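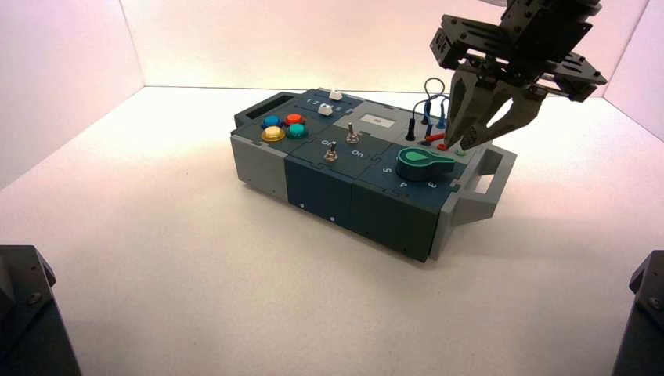

Following up on the question about what the arms will mean for the bench testers, as I've now spent enough time on the Bustik trial to give a proper answer. The short version is that the test work is changing a lot and the repair work is hardly changing at all. We do everything on the task board first, the one with the four coloured push buttons, the slider, the two toggles and the green knob, before any cell is allowed near a customer's unit. The red probe lead and the plugs at the right-hand end are the part that matters to us, because probing is most of what a tester does in a shift. Buttons and switches are a small part of the day.

To answer the points in order, I'll quote the earlier message.

Younes Soliman wrote:
> We are looking at the same arms for our shop at Helmy. Management has
> told the testers that their jobs are safe but the work will be
> "different", and they've left it at that. People are understandably
> not happy with one word. Can anyone who has been through it say
>
> a) what the testers do all day once the arms are in,
> b) whether anyone lost hours or pay, and
> c) how long before the thing was more help than bother?
>
> I'm asking as the shop steward, so plain answers please, not the
> brochure.

a) We had 33 people on the benches when the trial began in February and we have the same number now. Before, each tester took a unit off the rack, pressed every control, put the leads on, read the meter and filled in the sheet. With a cell running, one tester looks after up to 3 arms' worth of work. That means loading units, clearing faults, and doing by hand whatever the arm refuses. The sheet fills itself in, apart from the comments box, and we fought to keep the comments box.

The other new job is teaching. Someone has to show the arm each movement by guiding it, over and over, and we insisted that it be testers who do this and that it be paid at the higher grade. Management's first plan was to bring in contractors from Sarkeo. The contractors knew the arms well but had no feel for how a lead should seat, and after a fortnight the plan was dropped. If you get one thing in writing, get that one.

b) Pay went up one step for the nine people who do the teaching. Base hours are the same for everyone. Overtime has dropped, and for a few families that was real money, so I won't tell you nobody lost anything. We got a top-up for six months, which runs out soon, and we're back at the table over it.

c) Longer than we were told. The early target was 700 units a week through the first cell, and we didn't see that until the second cell was set up as well. Our best week so far is 1,099 with both running. Leads were the slow part. Buttons were sorted within days.

Some other things worth raising at your end:

Noise. The arms themselves are quiet but the alarm isn't. Ask for a light instead, or at least a volume control.

Wrists. Fewer complaints on the probing side, which the health and safety reps are pleased about. We've had more sore backs from loading, as people now lift units one after another without the break that testing used to give them. We asked for a roller table and are still waiting.

Monitoring. The cell logs every stop and who cleared it. We have a signed agreement that the log isn't used for discipline. The Lallus depot doesn't have one, and it has already come up in a meeting there.

Training. Everybody on the benches was offered the teaching course, on paid time. About half took it. The older hands were better at it than the supervisors expected — they know what a bad connection feels like and stop the arm early.

I can send you the wording of the agreement off-list, Younes, if you tell me which address to use. The pay clause is still being argued over so please don't pass that page around.

Cheers,
Bench rep, Bustik trial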